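Home About Archive Slow Projects Contact

The alphabet blocks, finally

09/08/2024

Quick one tonight, dinner is late and I still have laundry in the machine.

So the blocks. I said back in March I was going to sort out the toy closet and then I did not sort out the toy closet. This week I did one shelf. One! Behind the puzzles was a shoebox of wooden alphabet blocks I had completely forgotten. They came from the thrift store in Trallcombe, 5 dollars for the lot, and the box still had the sticker on it.

Whole thing was dusty. Wiped them down with a barely damp cloth, bit of dish soap on the sticky ones. Do not soak them. I soaked a set years ago and the wood went fuzzy and the paint lifted off the corners, still mad about that. Dried these overnight on a towel by the window, turned them once before bed.

Then the sanding. Only the rough edges, fine paper, and light. I went through the Varnus pads I had left over from the chair project and they held up ok. Stay off the letters. I slipped on a B and now it looks like a tired 8 – fine, we have an 8.

Finish – I went back and forth on this for way too long. Some people use wax, some people leave them bare. I had half a tin of Trudusine balm in the garage so that settled it. Thin coat, rub it in, wait, rub it off. Smells like oranges for a day or so. My hands too.

The table got some of the leftover balm while I was at it. It's the Başaran one we bought when we moved, the one I complained about for a month beacuse it wouldn't fit through the hall. I've come around on it. The grain has those big wavy lines and they show up so much better now.

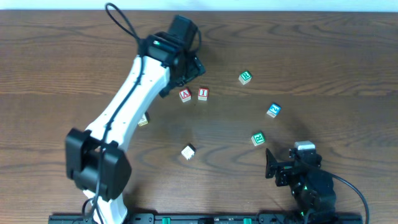

Anyway the letters. I like the colored ones best, the red especially, it has stayed bright. There's an A and an I in red and a green R, so you can spell AIR, and that's as far as my word game has gotten. Vowels are the problem with any secondhand set. Somebody always loses the vowels. If you have a spare E in the same kind of natural wood I will trade you, I have consonants.

Storage next. The shoebox is done for, one side split when I picked it up. Thinking a drawstring bag, there is some canvas left from the curtians. Or a shallow tray so you can see the letters without dumping everything on the floor, but then it needs a spot on the shelf, and the shelf is already full again. Don't ask.

Ok the washer just beeped. Puzzles are next week, half of those are missing peices too.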